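The snack box comes home

At Houda Nasr's house the party food used to go out in bowls. Crisps went soft by four in the afternoon, the sweets ran out before the quiet children reached the table, and she spent the next morning picking crumbs out of the sofa.

Three birthdays ago she changed to a box. It is a plain cardboard one, left open, and everything that goes in it is individually wrapped. Guests choose a few things on their way out, or whenever the games flag.

"I wanted something I could fill the night before," she says. "Bowls you can't do until the last minute."

Wrapped snacks cost more by weight than a big bag. Raimonds Butkienė, who runs the Calloway corner shop two streets away, sells most of his small packets on a Friday, often to parents with a list. He will split a multipack if asked. His advice is to buy savoury first, as the sweet things tend to arrive anyway with grandparents.

Nasr keeps to a few rules. Bars go in flat so they don't snap. Anything with nuts stays in the kitchen. Chocolate is left out in July - her son Walel has a summer birthday, and she has washed enough tablecloths.

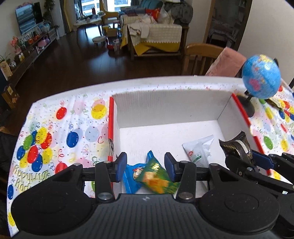
Packets and a wrapped bar in the white box, on a balloon-print birthday cloth.

The cloth matters more than people expect. Hers says "Happy Birthday" and is covered in balloons and confetti swirls, so a white box on top of it still looks like part of a party. A little blue globe stands at the corner too.

Aurelio Ayala, a father of twins, has borrowed the idea for school fairs, where he once packed 193 snacks in an evening. He sorts by size and puts the small packets in last, or they sink.

Whatever is left goes into lunch boxes. Nasr folds the box flat and slides it behind the fridge until the next birthday, which in her family is Tuesday.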